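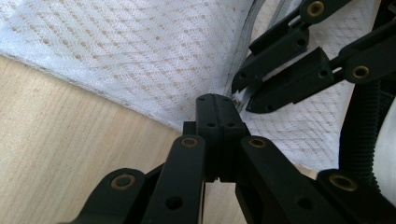 White perforated fabric with a grey zip.

November
By the Stonik programme desk

Returner placements in engineering and computing: changes for the spring intake

The spring intake of the Stonik returner programme will run under revised terms. The programme places women who have been out of technical work for two years or longer into paid roles with partner firms. Applicants who registered interest under the earlier terms do not need to register again, but they should read the sections on hours and on evidence of prior work, both of which have changed.

Partners

Lonell and Vellel remain the partner firms for software and test engineering. Beddoe joins for the first time and will take placements in process control and instrumentation. Beddoe's roles are site-based and cannot be done from home. Lonell offers a mix of home and office working after the induction period. Vellel has not yet confirmed its pattern for spring, and the listing on the portal will be updated when it does.

Length and hours

Placements last 14 weeks. The previous terms required full-time attendance from the first day. Under the new terms a participant may work reduced hours for the whole placement, provided the pattern is agreed with the host team before the start date and written into the placement letter. Pay is calculated on the hours in the letter. Changes made after the start date need the consent of both parties and take effect from the next pay period.

Host teams have been asked to schedule stand-ups, design reviews and handovers within the participant's agreed hours. Where a team works in shifts, as at Beddoe, the participant will be attached to a single shift and will not rotate.

Evidence of prior work

The application form used to ask for a continuous employment history. Many returners found this hard to complete, and the assessors made little use of it. The revised form asks for two pieces of technical work from any point in the applicant's career. Acceptable items include a design note, a test report, a published paper, a code sample, a drawing with its change record, or a written account of a fault and how it was traced. Work covered by a confidentiality agreement should be described in general terms and not attached.

Older work is accepted. Assessors score the reasoning shown in the item and do not mark down for tools or languages that have gone out of use. An applicant whose only available work is academic may submit coursework at degree level or above.

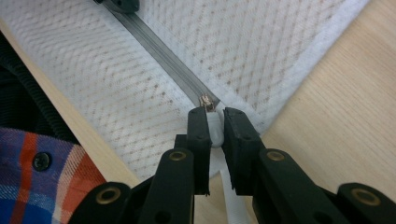

Assessment takes place in a single session, held online, with a practical exercise followed by a discussion. The exercise is sent to the applicant in advance so that it can be read through before the session. For software roles it is a short review of existing code. For instrumentation roles it is a set of logged readings with a question on calibration drift. There is no timed coding test. Applicants may refer to notes and manuals throughout.

Each session has two assessors, one from the host firm and one from the programme. Scores are recorded separately and compared afterwards. Where they differ widely, the written notes are passed to a further assessor who was not present. Feedback is sent to every applicant in writing, whether or not a place is offered.

Mentoring

Every participant is matched with a mentor outside her line of management. Mentors are drawn from earlier intakes where possible. The minimum is a meeting every fortnight during the placement, and the pair may carry on afterwards if both wish to. Notes from mentoring meetings are not shared with the host firm and form no part of the end-of-placement review.

Former participants who would like to act as mentors for spring should update their profile on the portal, listing their technical area and the times they can usually be reached. Training is online and can be taken in sections. At present there is a shortage of mentors in embedded systems and in control engineering.

After the placement

Host firms are not obliged to offer a permanent post. They are required to state, by the midpoint of the placement, whether a vacancy is expected. Participants who are not offered a post keep access to the portal, the training library and the reference service.

Applications for the spring intake open on the portal at 9 am on the first working day of next month.

You are receiving this newsletter because you subscribed to programme updates. Manage your preferences or unsubscribe at any time. This site uses cookies to remember your settings and measure page visits. Accept all | Essential only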